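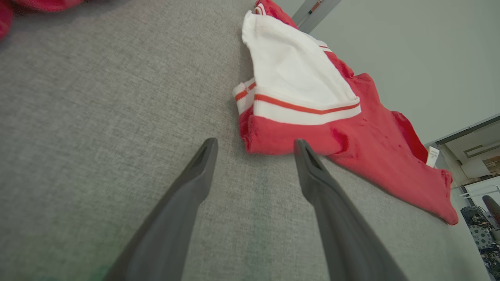
Agata Gentile 给我留言说,她才不管机器人会不会翻跟头,她只想知道一件事:什么时候能有台机器替她把沙发上那堆衣服收了、叠了、放回柜子里,中间不用她站在旁边看着。

Agata,我懂你!我家沙发常年就是个中转站,洗好的衣服从晾衣架下来,先往上面一扔,一扔就是两三天。所以这一期的家务小窍门,我干脆就围着你这个问题写:哪些活儿现在真能交给机器,哪些还得自己动手,自己动手的话怎么省点力气。

先说衣服。叠衣服这件事,人觉得简单,机器觉得难,难就难在布是软的。一个杯子放在桌上,不管怎么转都是那个杯子;一条红短裤揉成一团,腰头翻在外面,裤腿缩在里面,机器得先弄明白哪儿是腰、哪儿是腿、从哪儿下手。我去年在 Urnach 的展厅里看过一次演示,机械手捏起一件 T 恤,抖一下,放下,再捏,再抖,一件衣服折腾了 4 分钟,最后叠得倒是挺整齐的(比我儿子叠得好)。演示的小伙子很坦白,跟我讲袜子他们还没开始弄。

那自己叠怎么快呢?我的办法是先“开”后“叠”。别拿一件叠一件,把整堆衣服先抖开,正面朝上一件一件摞平,摞完了再从上往下叠。听着多一道工序,其实手不用来回换动作,快很多。带松紧腰的运动裤、短裤,先把腰头翻正,两手捏住腰的两侧往外绷一下,布面自己就顺了,然后左右对折,裤裆那个尖角往里折进去,再从裤脚往上折两次。腰头留在最外面,放进抽屉竖着摆,一眼就能找到。

红衣服多说一句。新买的红色棉布、抓绒,尤其带白腰边、白条纹的那种,头几次一定单独洗,冷水,翻面,洗完马上拿出来晾,千万别闷在滚筒里过夜。我有一条白边就是这么变粉的,后来泡了两回氧漂才救回来一点。还有,没干透的红衣服别往浅色沙发上扔!浅灰的布面看着耐脏,染上颜色一样难弄。真染上了,先拿白毛巾蘸冷水按压,从外圈往里按,别搓,一搓就把颜色推开了。沙发套能拆的就看看洗标再说。

再说地面。扫地机我用了好几年,现在家里这台是 Edov 的。平地、床底,交给它没问题,我每天出门前按一下就走。但它有两个老毛病:一是怕绳子,充电线、鞋带、窗帘绳,卷进去就停在原地叫唤;二是怕软东西,掉在地上的袜子它会推着走,推到墙角为止。所以我养成了一个习惯,门边放一个浅筐,出门前弯腰捡一圈,地上的零碎全丢筐里,晚上回来再分。你看,机器扫地,人捡东西,我先生说我是给它打下手的。他说得对,可我腰确实比以前舒服了。

滚刷上的头发,建议拿拆线刀(缝纫盒里那种小小的、带分叉的)顺着刷子的槽划一道,整圈就下来了,比剪刀好使,也不容易伤到刷毛。

洗碗就不用我啰嗦了,洗碗机早就是家务机器里最成熟的一个,只是大家已经不把它当“机器人”了。能往里摆碗的机器手我也见过视频,盘子还行,一叠套在一起的小碗就犯难。我的土办法是吃完饭顺手按种类摞在水池左边,大盘、小盘、碗、杯,摆的时候一只手就够了。

工作间那边,我问了 Samuele Testa。他在 De Luca 干了很久,说车间里的机械臂上下料、拧螺丝早就不稀奇,同一个零件、同一个位置,一天 1,457 件都不带喘的。可是下班收工作台这种事,抹布、手套、半截砂纸、不知道谁落下的卷尺,还是人来收。他教了我一招,我搬回家用了:台面上的东西先分软硬,软的(抹布、手套、围裙)全部进一个挂着的布袋,硬的留在台面上再慢慢归位。软的一拿走,台面立刻清爽一大半,找螺丝也不会连着抹布一起抖到地上去。

家里的沙发也能这么办。我在扶手旁边挂了个布袋,谁的衣服谁自己拿走,过了一晚还没拿走的,我就一股脑塞到他枕头上。效果嘛,时好时坏。

Theerawat Phetsri 之前在评论区问值不值得等,要不要先别买新的烘干机,等能洗能烘还能叠的一体机出来再说。我的看法是别等。烘干机坏了就修,该换就换,叠衣服那一步目前看到的不是慢就是挑衣服,浴巾、方巾叠得有模有样,带帽子的、带拉链的、腰头翻过来的就卡住了。真等到哪天能叠袜子了,我第一个写出来告诉你们。

要是你现在就想少叠一点,有几样衣服可以不叠:内裤、袜子、小孩的睡衣,分格子直接放就好,皱了也没人看。运动服大多是化纤的,卷起来比折起来省地方。毛巾对折再三折,折口朝里,拿的时候不会带出旁边那条。床笠我到现在都叠不好,卷成一卷塞进同套的枕套里,柜子一样整齐。

Dario Cirillo 问的那个 Sisine 擦窗机,我借到了,正在试,目前只擦了厨房那一扇,四个角都还得自己拿布补。等我把朝街的两扇也擦完再写,想问什么先留言。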